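4. Unlocking and parking your Umodham scooter

This section is for riders who use the shared electric scooters of Umodham with the phone app. Please read it before the first ride. If you are a station partner, go to section 7.

4.1 Before you start

You need a charged phone, a confirmed account and a payment card. The confirmation message comes by e-mail. If it did not arrive, look in the spam folder first.

Note: Accounts opened before February must accept the new terms one time. Until then the Unlock button stays gray.

4.2 Starting a ride

1. Open the app and choose a scooter on the map.
2. Walk to the scooter and check the number on the handlebar. It must be the same as in the app.
3. Squeeze both brakes. If one of them feels soft, do not ride. Press Report and choose another scooter.
4. Press Scan and hold the phone over the code on the stem. When the lock opens you hear two short tones.
5. Fold up the kickstand, push off with one foot and press the throttle slowly.

Caution: The throttle does not react when the scooter stands still. This is normal. Do not hold it pressed while you push.

Caution: Only one rider for each scooter. Do not hang bags on the handlebar - they can block the front wheel.

4.3 Ending a ride

1. Stop inside a parking zone. The zones are blue on the map.
2. Put down the kickstand and leave free space for people who walk.
3. Press End ride and wait for the receipt. The ride is still charged until the receipt is on the screen.

Note: In the Pasetti and Negri districts the zones are small. If the app says you are outside, move the scooter a few steps and try again.
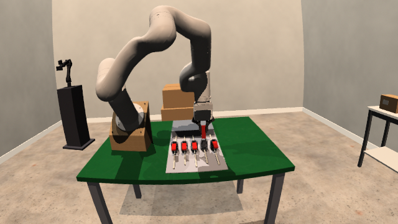 Simulated robot arm on its wooden base, gripper pointing down.

4.4 Messages on the screen

Code 47: The battery is too low for a new ride. Choose another scooter.
Code 200: The ride has ended correctly.
Code 400: The app could not read the scan. Clean the camera of the phone and scan again.
Code 401: You are not logged in. Log in and repeat step 4 of 4.2.

If a code comes back after the second try, write to the support team from the Help page and include the scooter number. Zulmira Carvalho and Simão Figueiredo answer messages in English and Portuguese.

Text revised November 2020, L. Baptista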